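Peel and stick wallpaper in a rental, seams lifting after one summer

wallflower_dee
Started this thread Sunday, editing to add a pic.
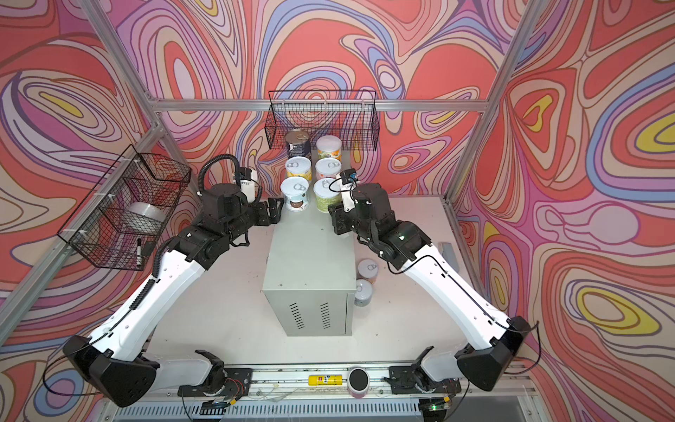 ok so. Rental, two bedroom, landlord says anything goes as long as it comes off. I want loud paper in the hallway. Hall is 109 inches at the longest wall, three doors, stupid corners. Last place I had peel and stick and the seams lifted by August. Was it me or the product?? Looking at a Vustine roll, 32 bucks each, and I'd need a bunch.

grout_monkey
Textured walls? If it's orange peel you're wasting your money. Won't grab.

wallflower_dee
smooth. painted in May by the landlord, no idea what with

grout_monkey
There's your problem then. Cheap flat paint, nothing sticks to it. Wipe it down, let it dry overnight, primer, then hang.

Ulises Cuadros
Disagree on the primer. Did a whole dining room over flat paint, no primer, still up after two years. What matters is the corners. Don't wrap one strip around an inside corner, it'll pull away every time. Cut it there and overlap a hair.

grout_monkey
two years in a dining room is not a hallway with people dragging bags along it

Ulises Cuadros
I have kids. They drag worse than bags.

hunthorpe_hal
Paste the wall type, the real stuff. Peel and stick is a sticker. I paid 421 for the living room, paste included, and it looks like a hotel. Comes off with warm water too if you size the wall first.

wallflower_dee
421 is more than I want to put in a place I dont own lol

hunthorpe_hal
fair

pattern_nut
Nobody asked about the repeat. Big swirly prints eat paper. I lost nearly a full roll matching mine. Check the label before you order and get them all from one batch, the pinks on my second order came out way off from the first

wallflower_dee
didnt know about the batch thing, thx. Ordering a sample tonight, sticking it behind the door for a week

grout_monkey
Good. Still prime it.

Ulises Cuadros
Still don't.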